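Folding carton

Aug 10, 2021
Print | E-mail this article

A folding carton is a paperboard package that is cut, creased and shipped flat, then set up and filled by the packer. It is widely used for dry foods, cosmetics and medicines. Most designs start from a single blank with four main panels, a glue flap and closures at both ends.

The two common end styles are the straight tuck, with both closures hinged on the same panel, and the reverse tuck, with closures hinged on opposite panels. 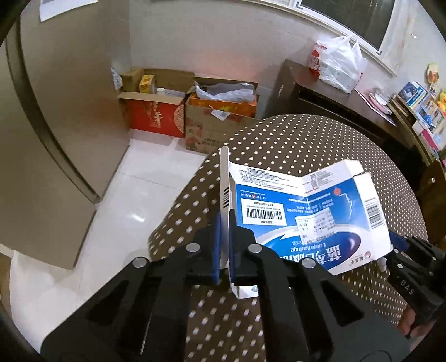

By the Kerneo Reference Desk, Packaging Editor

Medicine cartons usually carry the product name on the largest panel, with barcodes placed clear of the creases — a code printed across a fold may not scan. Opened out, a carton shows its panels joined along the score lines.

Creasing presses a narrow channel into the board so that it bends without cracking. Grain direction affects the result, and scores running across the grain need more force to fold.

This site uses cookies. Accept | Settings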